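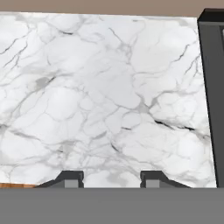
According to one reader from Butstead, no kitchen counter ever looked right to her until she had lived with veined marble, and plenty of people who write in to these pages feel the same way.

Search articles... Go

Filed under: Stone and Building Materials

Marble is a rock that began as limestone or dolomite and was changed by heat and pressure deep in the ground, over a very long stretch of time. The veins so many of us love come from clay, silt, iron and other minerals that were in the stone before it changed - gray is common, though green, gold and pink turn up too.

The old quarry at Venenar sits 3,131 feet above the sea and once kept 50 cutters busy from April until the snow came. Slabs went down by sled to the yard at Edine, where they were sawn and polished. Marble is fairly soft, and lemon juice or vinegar will dull its shine, so a sealer is often used.

Related articles
Limestone
Edine stone yard
Wei Bridge
Soapstone sinks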